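Progress report to the fund: the Wustanbridge heritage language and family stories project
12 Mar 2021

Hello again, and thank you for your patience with this one. I know the first version of this report was due before the holidays, and I appreciated the extension more than I can say.

Quick recap for anyone on your side who is new to the file. The grant pays for me to record older members of the Kulis families in and near Wustanbridge, most of whose grandparents came over from the same few mountain villages, and to get down how they talk, what they call themselves and what they remember being told. It also pays for transcription and for a small booklet at the end.

Recordings so far
I have 348 pages of typed transcript as of this morning. Nearly all of it was done by phone or video, which I was dreading, and it has gone better than I expected. People talk longer when they're in their own kitchen with a cup of coffee. The downside is sound quality. Two of the best talkers in the whole project have terrible connections, and I've had to go back over some stretches of theirs a word at a time. I'd like to record both of them again in person when it's safe.

The name question
This has eaten up far more of my time than I budgeted. I had planned one question on it ("what did your family call itself?") and figured it would take five minutes per interview. Well! Some say Kulis and always have. Some say their parents told the census taker whatever would get him off the porch fastest. One branch in Arboleda uses a completely different word and was pretty firm with me that Kulis is what outsiders say - and then used it herself, twice, while telling a story about a wedding. Brothers and sisters raised in the same house don't agree. I've stopped trying to sort people into groups and I'm just writing down the word each person uses and where they say they got it. In the booklet I'd like to give this its own chapter, which wasn't in the outline you approved, so please let me know if that's a problem.

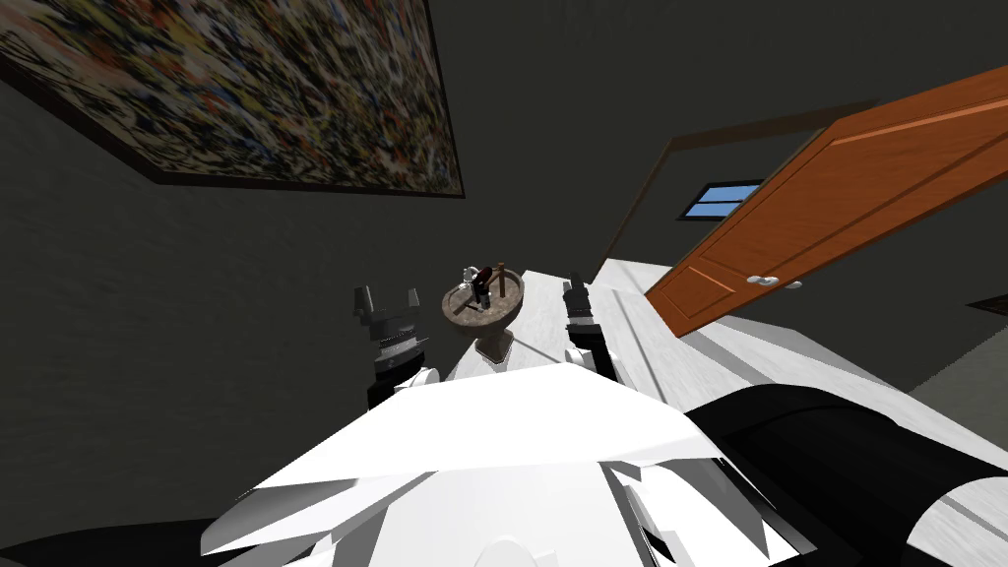
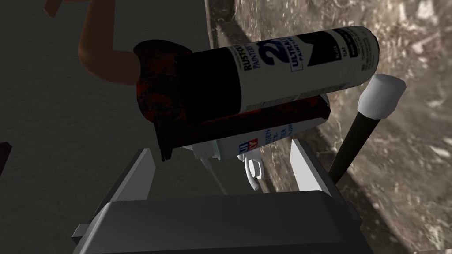 On the dialect side, I've finished a first word list. It has 200 entries, mostly food, weather, farm tools, relatives and insults (the insults are wonderful and I may need your advice on which ones can be printed). The Wustanbridge speakers and the Arboleda speakers share most of it but split in a few places. The word for potato is different, and so is the word for a son-in-law. The Arboleda people also drop the endings off a lot of their verbs, and they know it, and they get teased for it at funerals.

Spelling is still a mess. The older church books use one alphabet, the family letters mostly use another, and the people I'm talking to have hardly ever written the language down at all. For now I'm typing everything the way it sounds, with a note in the margin when I'm unsure. I need to settle on one system before the booklet goes to layout and I keep putting it off.

The Plirkelier letters
A nice surprise. A family in Wustanbridge lent me a shoebox of letters sent from Plirkelier, the village their side came from. I've scanned all of it and given the box back. A lot of it is about money and boundary fences, but there are good descriptions of Easter and of a long quarrel over which language the school should teach in. I can read most of the handwriting. The last bundle is in faded pencil and I'm going to need paid help with it.

Money
We're fine overall. Travel is almost untouched for obvious reasons, and transcription is over, because phone recordings take so much longer to type up. I'd like to move what's left in travel over to transcription, keeping back enough for four trips to Arboleda. The spreadsheet is attached with the change marked in yellow. I haven't spent any of it yet and won't until I hear from you.

What's next
More interviews in Arboleda, where I've only scratched the surface. A second pass through the word list with the speakers themselves, reading it aloud to them and letting them fix my mistakes. A draft of the booklet by October, if the in-person visits happen. If they don't, I can still give you a draft by then, but the Arboleda part will be thinner than I want and I'd be asking for a bit more time to fill it in.

Please call if anything is unclear. Mornings are best, as I'm usually on the line with somebody's grandmother after lunch.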